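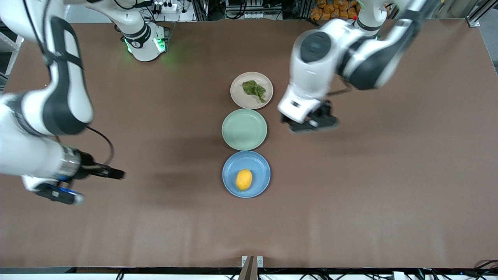
Unit 4. Automating a plating line: tasks, jobs and the people in between

Course: Work Organization and Automation, second half of term
Notes prepared by Yolandi Radebe

Reading before the session: the Irnau case file, sections 2 and 3. Bring the task sheet from Unit 3, filled in.

4.1 Scope

Unit 3 dealt with fixed automation: conveyors, dosing heads, tray sealers. In those cases the product is made uniform first and the machine is built around it. Unit 4 deals with work in which the items stay irregular. Leaves, whole fruit and tableware are the standard items used throughout the unit. They differ in stiffness, mass, surface and tolerance for pressure, and a human plater handles all of them without changing tools.

The case is Irnau, a contract kitchen that supplies cold plates to conference sites. Before the change, the plating room ran one shift of hand plating with an output of 1000 plates. The company then introduced two-arm cells for placing and sorting. The machines are covered in Unit 6. The question for this unit is what happened to the work.

4.2 Terms

Task. A piece of work with a start state, an end state and a check. "Put one leaf on a pale plate" is a task if someone can say when it is done and when it is done wrong.

Job. A bundle of tasks assigned to one person, together with pay grade, hours and authority.

Residual task. A task left over when the neighboring tasks have been automated. Residual tasks are seldom designed. They accumulate.

Intervention. Any unplanned human action on the cell during a run. Refilling a supply tray on schedule is not an intervention. Removing a dropped item is.

Cell attendant. The job title Irnau gave to former platers assigned to the cells. Other firms use "operator" or "tender." The titles are not equivalent in pay and should not be treated as such in the assignment.

4.3 The task before automation

Hand plating at Irnau was recorded as a single line in the job description: "plates cold items to specification." Karabo Buthelezi's task study split that line into the following:

a. Set out plates by type, in order of the run sheet.
b. Select an item; reject if bruised, wilted or undersized.
c. Place the item in the position shown on the specification card.
d. Correct the position if the item rolls, folds or slides.
e. Wipe the rim.
f. Look over the finished set and pass it on.

Steps b and d took the most skill and appeared nowhere in the written documents. New platers learned them by standing next to someone. Note that step b is a judgment about the item and step d is a judgment about the result. This distinction matters in 4.4.

4.4 The task after automation

Steps a and c were assigned to the cell. Step b was moved upstream to the prep room, where items are now selected in batches before they reach the cell. Step d was divided: small corrections by the cell, everything else by the attendant. Steps e and f stayed with the attendant.

Three effects followed.

First, the prep room took on work without taking on hours. Selection had been spread across all platers during the shift. It now fell to the prep staff in the early morning, before the first run. The prep lead logged the overrun for two weeks before the schedule was revised.

Second, the pace of the attendant's work changed. A plater works continuously at a rate partly under his or her own control. An attendant waits, watches and acts at times set by the cell. Mean workload goes down. Peak workload does not, and at Irnau it went up when two cells stopped within the same minute.

Third, the skill in step d became hard to pass on. An attendant who has plated by hand recognizes a bad placement early. One hired directly into the attendant job has only seen the cases the cell could not resolve. By the following January, Irnau had attendants of both kinds on the same shift and one training plan for all of them.

4.5 Counting interventions

The intervention log is the main source of evidence in this case. It contains 1789 entries. Each entry has a time, a cell number, a cause code and a duration. Before using it, note these limits:

The cause codes were written by the supplier, Leklow, and describe machine states. "Grasp fault" covers a wilted leaf, a wet fruit and a plate set out of position. These have different remedies and belong to different people.

Durations run from stop to restart. They do not include the time an attendant spends watching a cell that seems about to stop.

Entries were made at the end of a run in some cases. Clusters of entries with the same time stamp should be read as one batch of recording.

Buthelezi re-coded a sample of 300 entries by interviewing the attendants who had made them. The re-coded sample is in section 3 of the case file. Use it for the exercise.

4.6 Authority to stop

Under the original arrangement an attendant could stop a cell but needed the shift supervisor to restart it. The rule came from the safety review and was sound for faults involving the guarding. Applied to every stop, it meant that a misplaced leaf required a supervisor. Attendants responded by letting minor faults run and correcting the plates afterward by hand. These corrections were not logged.

The rule was later split. Stops with the guard closed and no contact fault can be cleared by the attendant. All others go to the supervisor. Logged interventions rose after the change. Students regularly read this rise as a drop in cell performance. Compare it with the rework figures before drawing that conclusion.

4.7 Comparison case: Brekgate

Brekgate installed similar cells with a different division of work. Attendants rotate daily between hand plating, prep selection and the cells, and all three carry one pay grade. Throughput per cell is lower than at Irnau. Turnover is also lower. The site is smaller and its menu changes less often, so the comparison supports a discussion of job design but not an estimate of its effect.

Du Plessis, in the supplementary reading, argues that rotation mainly preserves the ability to run by hand during an outage. Consider whether the Brekgate material is enough to support that claim.

4.8 Exercise

Work in pairs. Using the re-coded sample:

1. Sort the entries by the step in 4.3 to which each belongs.
2. For each step, name the person or group able to prevent the fault, and the person or group who now deals with it.
3. Where the two differ, propose a change to the task assignment. State its cost in hours and who bears it.
4. Draft a job description for the cell attendant, one page maximum. Include authority to stop and restart.

Hand in one copy per pair. Tables may be handwritten if legible.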